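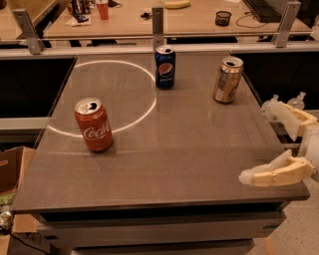
Wohin mit den angebrochenen Getränkedosen, wenn die Pause vorbei ist?
Sie kommen ab diesem Monat auf einen eigenen Sammeltisch neben dem Ausgang der Cafeteria, und zwar aufrecht und mit dem Rest darin.

Das Gründerhaus Galindo hat im März die Rückgabe der Getränkedosen neu geregelt. Bisher stellten die Mieter ihre Dosen dorthin, wo gerade Platz war: auf die Fensterbänke, auf den Drucker im ersten Stock, sehr oft auch in die Spüle. Die Hausverwaltung hat nun in der Cafeteria und in den beiden Teeküchen je eine feste Fläche eingerichtet. Dort können Dosen jeder Marke abgestellt werden, auch wenn noch etwas darin ist. Das Ausleeren und Sortieren übernimmt das Küchenteam der Firma Britetti, das im Haus schon den Mittagstisch macht.

Anlass war eine Zählung im Februar. In diesem Monat wurden im Gebäude 1.349 Dosen verkauft oder von den Firmen selbst mitgebracht. Über den Pfandsack zurück kamen davon 1.112. Die übrigen sind im Restmüll gelandet oder wurden nach Hause mitgenommen, genauer lässt sich das nicht sagen. Für die Verwaltung war der verlorene Pfandbetrag nicht das größte Ärgernis. Mehr Arbeit machten die Säcke, aus denen Cola und Bier auf den Boden des Lagers liefen. Der Boden musste im Februar mehrmals nass gewischt werden, und der Geruch zog bis in den Flur vor den Besprechungsräumen.

Die neue Regel ist einfach formuliert und hängt in den Teeküchen auf Deutsch und auf Englisch aus. Eine geöffnete Dose bleibt aufrecht stehen. Sie wird nicht zerdrückt, denn die Automaten im Supermarkt lesen nur Dosen, deren Form und Etikett noch gut erkennbar sind. Flaschen aus Glas gehören weiterhin in den Kasten unter der Theke. Kaffeebecher aus Pappe sollen nicht auf den Sammeltisch, auch nicht »nur kurz«, wie es auf dem Aushang heißt.

Neu ist auch, wann abgeräumt wird. Das Küchenteam kommt um 10 Uhr, nach dem Mittagessen um halb drei und noch einmal um 18 Uhr. Die Reste werden in der Spüle ausgegossen, die Dosen kurz mit kaltem Wasser gespült und mit der Öffnung nach unten in ein Gitter gestellt. Erst am nächsten Morgen kommen sie in den Sack. Dadurch bleiben die Säcke sauber und auch leichter. Wer abends länger arbeitet, kann seine Dose trotzdem hinstellen, sie bleibt dann eben über Nacht.

Beim Tisch selbst gab es vorher eine kleine Diskussion. Einige Mieter wünschten sich lieber einen geschlossenen Behälter mit Einwurf, weil das ordentlicher aussieht. Die Verwaltung hat so einen Behälter der Marke Koltis im Januar zur Probe aufgestellt. Er fasste 44 Dosen und war an manchen Tagen schon am frühen Nachmittag voll. Außerdem fielen die Dosen darin um, und was noch darin war, sammelte sich unten auf dem Blech. Auf einer offenen Fläche sieht man dagegen gleich, ob abgeräumt werden muss. Der Behälter ist inzwischen in der Werkstatt und wird dort für Batterien benutzt.

Eine glatte Platte war für das Küchenteam die wichtigste Bedingung. Klebrige Ringe lassen sich darauf mit einem feuchten Tuch und etwas Spülmittel abwischen, solange sie nicht eingetrocknet sind. Für ältere Flecken steht eine Sprühflasche mit verdünntem Essig im Schrank darunter. Scheuerschwämme sollen nicht benutzt werden — in der Teeküche im zweiten Stock hat man noch die matten Stellen vom letzten Jahr.

Das Pfandgeld geht wie bisher in die gemeinsame Kaffeekasse. Bei 25 Cent pro Dose waren das im Februar 278 Euro. Davon werden Bohnen, Milch und Hafermilch bezahlt, im Sommer auch das Eis für die Wasserkaraffen. Wer sein Pfand selbst behalten will, nimmt die leere Dose bitte mit an den eigenen Arbeitsplatz und lässt sie nicht auf dem Tisch stehen. Was dort steht, gilt als abgegeben. Namen oder Klebezettel auf Dosen werden nicht beachtet, das hatte in der Vergangenheit zu Missverständnissen geführt.

Dosen aus dem Ausland, die kein deutsches Pfandzeichen tragen, nimmt das Küchenteam auch an. Sie werden getrennt gesammelt und kommen in die Wertstofftonne im Hof. Nach Auskunft der Verwaltung sind es meistens Mitbringsel von Dienstreisen, im Monat nur wenige. Wer unsicher ist, findet auf dem Aushang eine Abbildung des Pfandzeichens in Originalgröße.

Von den Firmen im Haus nehmen bisher zwölf an der Regelung teil. Das sind nahezu alle, die eine Teeküche mitbenutzen. Die Agentur Grasa im Erdgeschoss hat eine eigene Küche und sammelt getrennt, will aber ihre Säcke künftig zusammen mit den anderen zum Supermarkt bringen lassen. Der Wagen fährt zweimal im Monat, Säcke müssen bis 9 Uhr vor dem Lager stehen.

Im Juni soll noch einmal gezählt werden. Danach entscheidet die Verwaltung, ob auch die Dachterrasse eine eigene Abstellfläche bekommt. Dort gibt es wegen des Windes ein anderes Problem: Leere Dosen rollen leicht in die Regenrinne und sind dann schwer wieder herauszuholen. Bis zu einer Entscheidung werden die Nutzer der Terrasse gebeten, ihre Dosen beim Hinuntergehen mitzunehmen und in der Cafeteria abzustellen.

Fragen zur Sammlung beantwortet der Empfang, werktags von 8 bis 16 Uhr.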